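Turument insurgency

The Turument insurgency was an armed conflict in the highland districts of Prullen and Owino, fought between government forces and a loosely organized rebel movement known as the Turument Front. It lasted eight years and ended with the Dinville Agreement. An official inquiry later put the number of dead at 3,000, most of them civilians living along the road between Prullen and the Owino river crossing.

Background

The highland districts were brought under direct rule from Dinville after the elected district councils were dissolved. Land held in common by grazing families was surveyed and reissued as private plots, and market taxes were raised twice in the same period. Petitions against both measures were rejected. The Turument Front was formed by former district guards who had lost their posts and pensions when the councils closed. Its first statement asked for the councils to be restored and did not mention independence, a demand that appeared only in the third year of fighting.

Course of the conflict

The first attacks were directed at tax offices and police posts. In April of the second year the Front seized the barracks at Owino and held the town for most of the rainy season. The army retook it from the south but could not secure the hill roads, and supply columns traveled under escort for the rest of the war.

From the fourth year the Front relied on homemade explosives, chiefly roadside charges. The army set up a field laboratory at Prullen to examine residues and seized materials, and its reports were later used in evidence. The laboratory was moved to Dinville before the last government offensive.
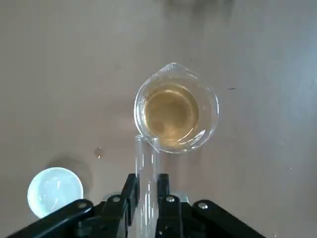

Glass beaker holding a pale yellow-amber liquid, viewed from above.

Army command was divided into three sectors, each with its own intelligence staff. The inquiry found that the sectors used maps with different grid references, and that this contributed to the shelling of two villages already under government control.

Dinville Agreement

Talks were opened by Oduor Mussa, a former district judge who had kept contacts on both sides. The agreement restored the district councils, provided for the disarmament of the Front, and set up a land court. A total of 384 fighters registered at the Prullen assembly camp. Others returned home without registering.

Assessment

The historian Glenys Sugden has argued that the conflict was mainly a dispute over land and that its military importance was overstated by both parties. Other writers give more weight to the closure of the district guard. The figure for total deaths is also disputed, as parish burial records for Owino are incomplete for the final two years.

See also
Land court of Prullen
Owino barracks
Highland district councils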